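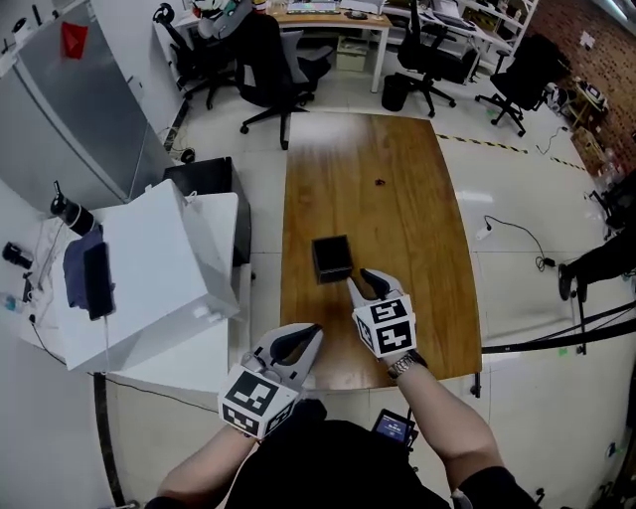
3.2 Work table and surroundings

The second room in our study of shared workspaces was a mixed office and workroom at the Sorkness site. It was chosen because its furniture had not been bought as a set. The long wooden table is used by everyone, while the white desks along the sides hold equipment that tends to stay where it was first put down. In the Wirnbridge survey, rooms of this type made up 83 of the 500 entries, and they were the ones where people most often reported having no clear place to put things.

We treated the table and the side desks as separate zones. Small items on the table were logged by position along its length – near, middle or far – and items on the side desks were logged only as present or absent. Tall storage, such as the gray metal cabinet, was left out of the log. Each session lasted 20 minutes, with five sessions in all, and the chairs were left wherever the last users had pushed them.

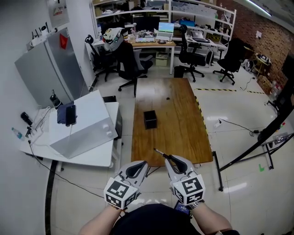

Figure 4. The long table at Sorkness, with a small black cube near the middle and the gray metal cabinet against the left wall.

As Figure 4 shows, the side desk and the shelving at the back carry far more than the table does. A navy-blue cloth lies on top of the large white appliance, and a phone stands on the cloth. Under our rules a surface of this kind counts as secondary storage, following Szénási. The shelving was scored as full in the June round and was not scored again. Cables on the floor were noted under a separate heading and are covered in Section 3.4.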